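The Year I Stopped Buying Clothes (Mostly)

I moved to Plilville in May with 11 boxes, and I am not exaggerating when I say almost all of them were clothes. My new bedroom had a closet about as deep as a cereal box. Something had to give!

So I made a deal with myself: no new clothes for a year, apart from socks and underwear (I'm not a monster). I figured I'd last until the first sale email from Kirer landed. It landed the next morning, of course, and I sat there with my coffee and my thumb hovering over a green jacket I wanted very badly.
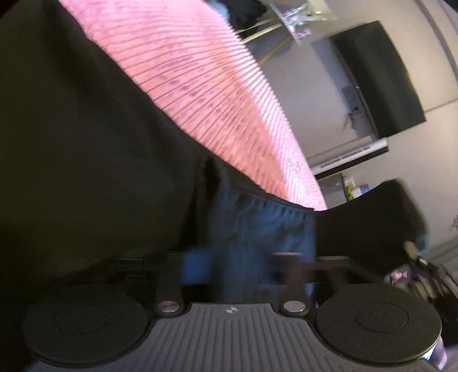 I didn't buy it. I went back to bed and sulked, and then I got up and tried on every single thing I owned, which took until dinner. Half of it I'd forgotten. The black stuff alone could've dressed an orchestra.

The swap nights at Zimoden, the little café by the bus station, saved me. You bring two things, you take two things, and you eat far too much lemon cake. My Bravo jeans went to a woman who looked so much better in them that I was a bit annoyed, to be fair.

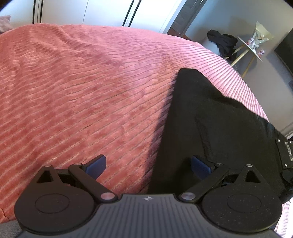

HOME & STYLE

I did slip up, twice. One was a raincoat, in a downpour, and I stand by it. The other was a yellow hat. I still haven't worn the hat, and it's going to the next swap night.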